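How to descale a kettle with citric acid

Grendon Household Notes, kitchen section
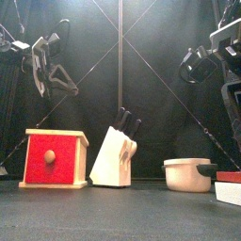

How often should a kettle be descaled?

In a hard water area, once a month. In a soft water area two or three times a year is enough, and you can go by the look of the element or the floor of the kettle. If white flakes come out with the water, do it now, whatever the date.

What you need

Citric acid powder, the food grade sort sold for home brewing and jam making. A 600 g tub costs little more than the small sachets sold as kettle descaler and does a great many kettles. You also need a tablespoon, a soft cloth and an old toothbrush for the spout filter.

Lemon juice works on a light coating but is slow. White vinegar works too, though the smell stays in the plastic for days. Don't use bleach or washing soda, and never mix a descaler with any other cleaner.

Before you start, look up your kettle in its instruction book. Some makers ask for their own product, and enamelled stove kettles should not be treated with acid at all unless the book allows it.

Method

1. Empty the kettle and take out the spout filter if it comes away.

2. Fill it halfway with cold water and bring it to the boil.

3. Switch off at the wall and lift the kettle off its base. Wait five minutes. Powder tipped into water that has only just boiled can froth up and spit.

4. Add 2 level tablespoons of citric acid, a little at a time. It will fizz where it meets the scale. Drop the filter in as well, provided it is plastic or steel mesh.

5. Leave it for 14 minutes. Swirl once or twice with the lid closed.

6. Pour the lot down the sink with the cold tap running. Keep it off marble, limestone and terrazzo, which acid will mark permanently.

7. Rinse three times with fresh water. Brush the filter under the tap and put it back.

8. Fill to the top line, boil, and throw that water away. The kettle is then ready to use.

If scale is left

Repeat with a fresh batch and not a stronger one. Very thick scale may need an overnight soak in the same mixture, left to go cold. Don't chip at it with a knife. A scratched element collects scale faster, and a scratched steel floor can start to rust.

Brown or rusty spots on a steel floor are usually minerals from the water, and citric acid shifts most of them. A blue or rainbow tint is harmless heat staining and can be left alone.

Slowing it down

Empty the kettle at night and leave the lid up. Boil only what you need. A filter jug helps if the cartridge is changed on time.

Storing the powder

Citric acid draws damp from the air and sets into a lump. Keep it in a screw-top jar, labelled, away from sugar and salt. A set lump is still good to use and can be broken up with the handle of a spoon.

Notes sent in

Randa Zoubi uses the leftover mixture, while still warm, on the shower head. Tie it on in a freezer bag for half an hour, then rinse.

Mitiku Tufa asks about coffee machines. The powder suits many of them, but the amounts differ, so follow the machine's book.

Page checked in April by Kalliopi Tzanetos.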